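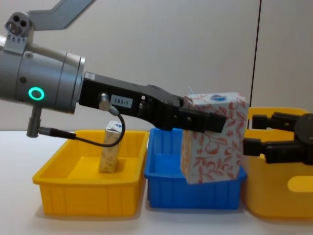 Packers and sorters wanted, household goods, Womico (Dendby site)

Posted 2025-09-30. Open until filled, so don't sit on it.

We need people for the tabletop packing room. Tissues, soap, small household stuff, into bins, out to the shelves. Day shift and evening shift. No experience needed if you can tell one carton from another and you don't mind repeating yourself.

What the job is

Taking boxed goods off the incoming shelf and sorting them into the right bin. Tissue boxes are the big one right now. We have 4,000 of them to get through before the end of February and the list keeps growing.

Checking each box before it goes in. Crushed corner, torn opening, wrong print, set it aside. Light creases are OK, Ngọc will show you where the line is.

Keeping tables clear. One product on the table at a time. Finish it, then start the next.

Filling in the bin sheet. Pencil, not pen. Product, bin number, your initials. Takes a minute and saves the evening crew a lot of swearing.

Breaking down empties and taking them to the cage by the back door. End of shift, every shift.

Who we're looking for

Steady hands, decent eyesight (glasses fine). Able to stand for most of a shift, stools available but not at every table. Can read a packing list in English. Can lift a full bin with a second person. On time. Really, on time, the whole table waits if one person is missing.

Nice to have: stockroom or grocery work, any kind of picking and packing, a bit of Vietnamese (half the day crew speaks it at lunch and you'll pick it up anyway).

Not needed: resume, degree, own tools, forklift ticket. The forklift is the other building.

Patterned packs: please read

A lot of what comes through is printed all over, flowers and leaves and so on, and two designs can look the same at a glance. We sort by design as well as by brand. If you're colorblind still apply, just tell us so we can put you on the plain cartons or on sheets. 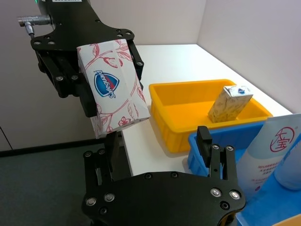 Tissue box with the red-line leaf and flower print, blue bin at the table.

Boxes go in upright if the bin is deep enough, flat if it isnt. Opening side up either way. Don't squash the last one in to make it fit, start another bin. Tissue that's poking out gets tucked back in, unless it's torn, then it's a set-aside.

Hours and pay

Day shift or evening shift, pick one on the form. We try not to swap people around once they've started. Paid training, 2 shifts, same rate as the regular work. Pay is weekly. Rate depends on shift and gets confirmed in writing before you start. There's a $300 bonus if you stay through the end of February, paid with your last check of the month.

Breaks are paid. Microwave and fridge in the break room, label your food.

Where

Womico, Dendby site, Room 307. Use the side entrance, the front one is for the Sikel offices and they will send you back out. Bike rack by the side door. Parking is tight on days, fine in the evening. Diệp next door does coffee and hot lunches, staff get a discount with the badge.

What to wear

Closed shoes. Sleeves that don't hang. No rings with stones, they catch on the cartons. Aprons and gloves are here, gloves optional.

How to apply

Fill out the short form at the side entrance desk or ask for Ngọc Tô, packing room lead. Give us your name, a phone number that you pick up, which shift, and the earliest day you can start. If you've worked here before say so, you can skip the first training shift.

We call everybody back, yes or no. If you havn't heard in a week, call the desk and ask for the packing room.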